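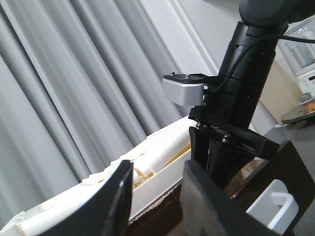 # garside-votes

Player poll data for Grundia, the co-op game. Pulled from the Cerness forum, November batch.

- `votes.csv` – 3000 rows, one per ballot
- `chars.csv` – the 47 characters people could ask for
- `threads/` – 19 request threads, plain text

Usernames hashed. Duplicate ballots mostly gone, not all. Prundach skins are NOT in here, seperate poll.

Known issue: `region` blank on older rows. Dont sort by it.

Thread tags by Delwyn Tautahi. Bugs to Wiremu Ruawai – open an issue, no DMs pls.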